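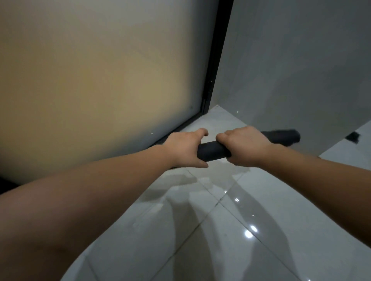
4. Cleaning the floor and the glass panel

Before you start, read the cautions in section 2. The steps are for the Uvolix floor handle with any Pekport head.

1. Push the head onto the handle until you hear a click. Pull it lightly to check that it is fixed.

2. Mix the cleaner with 4 liters of warm water. Do not use bleach on the black profiles.

3. Hold the handle with two hands, close together on the soft grip. Keep your back straight and your elbows near to the body.

4. Begin at the far corner and work toward the door. Make short strokes along the tiles.

5. Clean along the bottom of the glass with the narrow side of the head. Do not push the handle against the glass.

6. Wipe the hinges and the screws by hand, with a dry cloth.

Caution: Glossy tiles are very slippery when wet. Wear shoes with a rubber sole and keep children out of the room until the floor is dry. This takes 30 minutes with the window open.

Note: On frosted glass, use only a soft cloth. A rough sponge leaves marks which can not be removed.

Note: Rinse the head after each use and hang it for 24 hours before you put it in the closet. For a new head, see section 5.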